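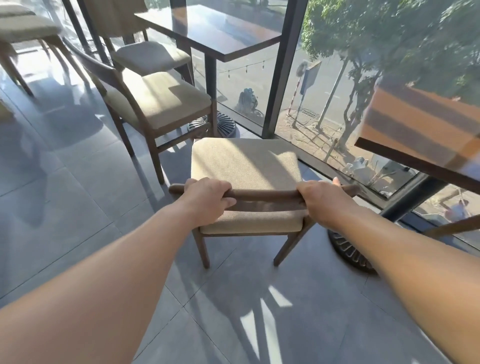 Chair run, morning, cafe by the glass wall. Both hands on the rail.

2025-06-24

Tired. Writing this fast before the bus.

Chair day again. The task for our group is still "tuck the chair under the table" and I still think it's the hardest one on the list, whatever Dariusz says about his cups. Two hands on the back rail, lift a little, push, let go. I can do it half asleep. Fenisness can't do it at all yet - it gets one hand on the rail and then sort of thinks about it.

Did my demos standing behind the chair, hands wide apart on the rail. Iwona wanted them wide becuase the arms on our robot don't like working close together. Felt silly at first, like driving a bus. Fine after a while. The sun was right on the tiles and every chair leg had a long shadow, mine and the chair's going across the floor too. Iwona is worried the model will take shadows for legs. Greer says good, let it suffer, a cafe has a window. I'm with Greer on this one. Motorbikes going past outside as well, and it'll have to learn to ignore those.

The count: our group has 2,555 demos in total now, the whole class pooled is more but Ms. Hubáček won't tell us the number until Flutavell is finished uploading. We need 200 more of chairs before the next training run. She threw out a bunch of Ionuț's from last week, he was letting go with one hand early. He was pretty sore about it. I'd have kept them.

Trained version 5 over the weekend. Watched it again at lunch on Greer's laptop. It reaches OK. The left hand closes fine, the right hand lands too far out, near the end of the rail, so the chair twists when it pushes. Greer thinks it's calibration. I think it's that all these chairs have that curved rail and we trained on the straight ones in the classroom. Should of started in the cafe. Said so in April, not that it's written down anywhere.

Small argument about gloves. Dariusz wants everyone in gloves so the hands match, I said bare hands are better, you can see the thumb. Dagmar (she says we can call her that now, can't get used to it) told us to do half and half and compare. So more chairs. Great.

To do -
label today's clips, at least the first half
ask Ionuț for the straight-rail numbers
write my part of the report, 400 words, have 0
charge the spare battery!!

Real demo for the parents is in September. Feels far off, isn't.

Bus.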